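Suryani Govindasamy: «El planificador tiene que saber cuándo no sabe»

Entrevista de Viera Mikuš, 16 de septiembre de 2025
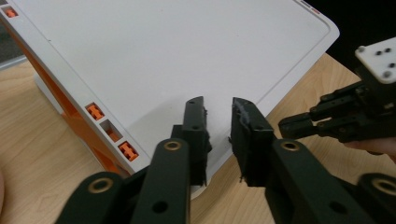

Suryani Govindasamy lleva el software de planificación en Skalent, un equipo pequeño que trabaja con demostraciones humanas para enseñar tareas de dos manos. Su parte empieza cuando los datos ya están grabados: alinear las trayectorias, filtrar las que no sirven y entrenar la política que luego decide adónde va cada pinza. Le pregunto por qué insiste tanto en los objetos grandes y claros. «Un recipiente blanco de plástico, con la tapa lisa, es de lo peor que le puedes dar a la percepción», responde. «Toda esa superficie blanca casi no tiene puntos que seguir. Te agarras al reborde, a los huecos rectangulares del lateral, a las piezas naranjas que asoman por ellos. En el centro no hay nada». Con el objeto ocupando tanta imagen, la estimación de pose de la cámara se apoya en lo poco que queda alrededor, la veta de la mesa por ejemplo.

El programa que hace esa estimación se llama Kneath y lo escribieron en casa. La primera versión trataba cada pinza por separado y unía las dos trayectorias al final, con las marcas de tiempo. «Funcionaba en tareas en las que las manos apenas se cruzan», dice. «Cuando las dos puntas trabajan a pocos centímetros, un error pequeño en cada una se convierte en una colisión al reproducirlo».

En julio cambiaron el método. Ahora, cuando una cámara ve la otra pinza, esa observación entra en la optimización como una restricción más. Govindasamy cuenta que tardaron 8 semanas en dejarlo estable, casi todo el tiempo dedicado a los casos en que la segunda pinza aparece a medias o tapada. «La detección te da un resultado muy seguro y muy equivocado. Hubo que enseñarle a bajar la confianza».

De un lote de 1,000 demostraciones, el filtro nuevo descartó 300. Le comento que parece mucho. «A mí también me lo pareció, y revisé una parte a mano. La mayoría estaban bien descartadas – saltos en la trayectoria, sobre todo. Otras se podían recuperar y las recuperamos».

La planificación propiamente dicha corre en otro módulo, Tomia. La política propone un tramo corto de movimiento para las dos pinzas y Tomia comprueba que los brazos puedan ejecutarlo: límites articulares, distancia entre muñecas, velocidad. Si no es posible, recorta el tramo y vuelve a pedir. El ciclo se repite a 20 Hz.

«Antes corregíamos la trayectoria por nuestra cuenta, y era un error», explica. «La política esperaba estar en un sitio y el brazo estaba en otro. Ahora preferimos parar antes y preguntar otra vez con la imagen nueva». Reconoce que el movimiento resulta más lento y que a quien lo ve por primera vez le parece indeciso.

Sobre el contacto es más prudente. Sin sensores de fuerza, el sistema deduce el agarre a partir de la apertura de los dedos y de lo que ve la cámara. Con un borde redondeado eso da lugar a dudas: los dedos pueden cerrarse sobre el reborde o resbalar por fuera, y durante unos instantes las dos cosas se parecen. Han añadido una salida que estima la probabilidad de agarre, y Tomia no autoriza levantar nada por debajo de un umbral. El umbral lo ajustan por tarea y a mano, cosa que no le gusta.

¿Qué queda por hacer? Menciona las herramientas. El visor con el que revisan las demostraciones, Liltley, se queda corto en cuanto hay dos vistas, y cada persona del equipo tiene sus propios scripts para sincronizarlas. «Llevamos meses diciendo que lo vamos a rehacer. Mientras tanto, si alguien cambia el formato de los registros, se rompe todo y nos enteramos tarde».

Antes de despedirnos le pregunto si piensa publicar el filtro. Dice que sí, en cuanto quiten las rutas escritas a mano y alguien redacte la documentación.

Contacto | © 2025 Todos los derechos reservados | Volver arriba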